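How Yarn Is Made: A Guide for Young Readers
Sovthorpe Museum of Textile Crafts, Learning Department
Text by Marlene Albers

Every sweater, sock and mitten begins as fiber. A fiber is a very thin strand, much like a hair. One fiber is weak and breaks with a small tug. When many fibers are twisted together, they hold on to each other and form yarn. Making yarn in this way is called spinning.

Where does fiber come from?

Wool comes from sheep. The sheep's coat is cut off once a year, and a new coat grows in its place. The cut coat is called a fleece. Cotton comes from a plant and grows as a soft white puff around the seeds. Other fibers, such as nylon, are made in factories.

Cleaning and carding

A fleece contains grease, dust and bits of grass, so it must be washed in warm water and dried. The clean wool is then carded, which means that it is brushed between two tools covered in short wire teeth. Carding pulls the tangles apart.

Before starting the activities in this guide, please lay your worksheet on a table and smooth it with your hands.

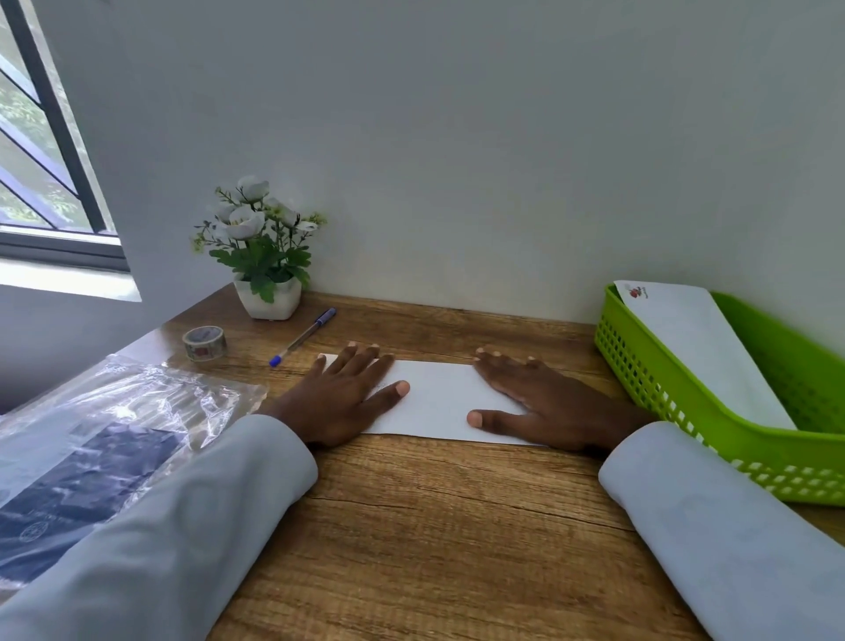

Two hands hold a sheet of paper flat on a desk.

Spinning

A spinner pulls out a few fibers at a time and lets them twist. The oldest tool for this work is the drop spindle, a stick with a round weight near one end. It hangs from the yarn and turns like a top. The spinning wheel came later and made the work much faster.

A single strand of yarn is called a ply. If two plies are twisted together in the opposite direction, the result is 2-ply yarn. It is stronger and less likely to curl.

Try it: Take a cotton ball and pull it gently until it is long and thin. Roll one end between your fingers, always in the same direction.

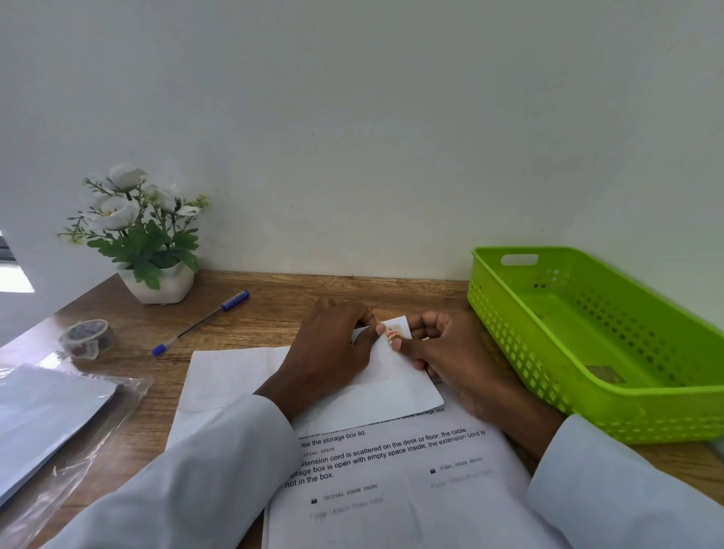
Keep rolling as you pull, and add a second cotton ball when the first runs out. After 20 rolls, tug the strand softly. Compare it with a piece of cotton that has no twist.

Color

Yarn may be dyed before or after it is spun. Onion skins give yellow and orange. The roots of the madder plant give red.

Words to know

Fleece: the coat of one sheep
Carding: brushing fibers to remove tangles
Spindle: a stick used to twist fibers into yarn
Ply: one strand of a yarn

The Kaneko Gallery displays over 97 spindles. Children under 8 must be accompanied by an adult.

Page last reviewed: 3 September 2026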